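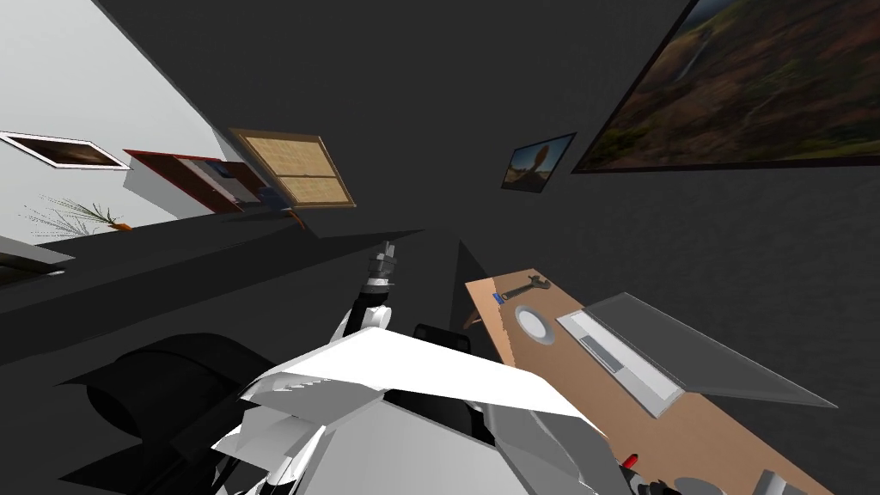
**Ticket:** Scheduled exports from Mekix drop rows with accented place names
**Status:** Resolved, one follow-up open
**Component:** Mekix export, Kerslake importer
**Site:** Sketham branch library catalog

**Original report**

Our nightly export from Mekix should hand 2,000 local history records to the Kerslake importer. It has been coming up short since the upgrade in December. The importer log says "complete" every time, with no warnings, so we only caught it when a reader asked for a parish map she'd used in the fall and it had vanished from the public catalog. The card was still in Mekix, perfectly healthy!

Last night's numbers:

- Rows written by Mekix: 2,000
- Rows loaded by Kerslake: 1,162
- Errors reported: none

I'm logging everything as I go, partly for support and partly because I love this kind of problem and want to remember how it went.

**Log, first evening**

6:10 pm. Ran the export by hand with the scheduler turned off. Same result, 1,162 loaded. So the scheduler is off the hook, along with my first theory (that the job was being killed by the backup that starts at midnight).

6:35 pm. Opened the export file in a plain text editor. All the records are there, right down to the last one, a set of glass slides of the Coler mill. The file is fine to look at. Whatever goes wrong goes wrong on the way in.

7:05 pm. Sorted the catalog by record ID and compared it with the file. The missing records come in clumps! A long run loads, then a long run is gone, then it picks up again. I had expected them to be sprinkled all over, so this is great news. Clumps mean something opens and something closes.

7:20 pm. The first missing record sits right after one whose title contains a straight double quote:

```
LH-0418,"Plan of the "Long Acre" allotments",map,1911
```

Those inner quotes ought to be doubled. The importer sees the quote before *Long*, gets confused about where the field ends, and swallows every line until it meets another stray quote further down. Hundreds of records, all crammed into the title of one allotment plan. I looked up that record in the public catalog and sure enough, the title scrolls on for pages.

7:40 pm. Checked an export from before the upgrade. Inner quotes are doubled properly there. Attaching both files.

**Reply from support**

Thanks for the files, they made this quick to reproduce. The upgrade changed the default quoting setting from `double` to `none` on profiles that had never been edited. Please open Export > Profiles > Advanced, set "Quote handling" to `double`, save, and run the export again. You may need to clear the importer cache first, or it will skip any record ID it has already seen.

**Log, second evening**

5:50 pm. Found the setting exactly where support said. It was on `none`. Changed it, saved it, reopened the profile to make sure it had stuck. It had.

6:00 pm. Ran the export and import without clearing the cache, just to see what would happen. No change at all, 1,162 again. So that advice about the cache is worth following.

6:15 pm. Cleared the cache:

```
kerslake cache --clear --set local-history
kerslake import nightly.csv --verbose
```

6:22 pm. 1,731 loaded! That's 569 records back in one go, including the reader's parish map. I went and looked at it in the catalog straight away and it opened with its notes and shelf mark all in place.

6:30 pm. Still short, though. The remaining gaps are single records this time, no clumps at all. That smells like a different bug, and the title of this ticket may have been right after all: every one I've opened has an accented letter in the place name field. We have a lovely run of letters from a family who moved to Brittany, and nearly all of it is missing.

6:55 pm. The new Mekix writes UTF-8. The Kerslake profile still says `encoding: latin-1`, which I must have set years ago. I would have expected garbled letters from that, but the importer checks place names against the authority list, finds no match for the garbled version, and drops the row. With `--verbose` on it does at least say so:

```
skip LH-0733: place not in authority list
```

7:05 pm. Changed the encoding line to `utf-8`, cleared the cache, ran it again.

7:12 pm. 2,000 loaded. The whole set! I ran it twice more for the pleasure of seeing the number.

**Steps that fixed it**

1. In Mekix, go to Export > Profiles > Advanced and set "Quote handling" to `double`.
2. In the Kerslake profile, change `encoding` to `utf-8`.
3. Clear the importer cache for the affected set.
4. Import with `--verbose` and read through the skip lines.
5. Compare rows written with rows loaded.

If your catalog has a record with a monstrously long title, look at that one first. It's where all the others have gone.

**Follow-up request**

Could skipped rows be shown in the normal log as well as the verbose one? "Complete" is a cheerful word to find at the bottom of a file when roughly 700 records have been left behind, and a single line with the skip count would have had us on to this weeks ago. I'd be very happy to test a build.

**Reply from support**

Agreed, and we've opened a feature request for the skip count. We have also added a note on quote handling to the upgrade page. Keeping this ticket linked until the request is scheduled.

**Log, last entry**

Nightly job has been back on the scheduler for a week. 2,000 written and 2,000 loaded every night. The Coler mill slides are next in line for better descriptions, and I've already spotted two with quotation marks in their titles.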